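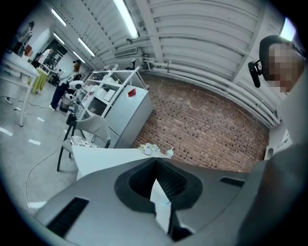
Gratuton: does the wardrobe slot keep my armor stats?

Howard Birkett
Nov 29, 2024

I came back to Gratuton after a long break and there is a wardrobe tab now. My main is a level 71 warden on the Gornley server. I put a cloth robe in the chest slot of the wardrobe and my armor number on the character sheet dropped. I took it off and the number went back up. I thought wardrobe items were only for looks. Is this a bug or am I using the wrong tab? I don't want to go into the Pfister dungeon with cloth stats.

Natalie Pickering

There are two tabs and they look almost the same. The one with the hanger icon is looks only. The one next to it is your second gear set, and anything you put there replaces what you're wearing. You dropped the robe in the gear set. Move it to the hanger tab and your armor will stay where it was.

The hanger tab opens at level 40, so you already have it, but you have to talk to the tailor in Tarkik once before it lets you drag anything in.
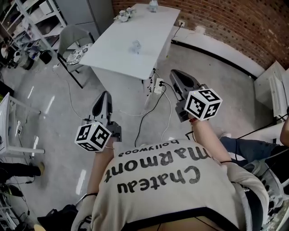 Freya Tapley

Natalie is right about the tabs. Also, the hanger tab costs gold each time you change the chest piece, and the cost goes up with the rarity of the armor underneath. What I'd like is more ordinary clothes in there. A cream sweatshirt with "Chateau Marmont" across the chest and a black band at the bottom, like the one in the picture, would do me fine over plate. Right now it's 3 robes and a lot of capes.

Jamie Wainwright

just relog, fixed it for me

Howard Birkett

It was the wrong tab. I talked to the tailor and the robe shows over my armor now with no change in the number. Thanks.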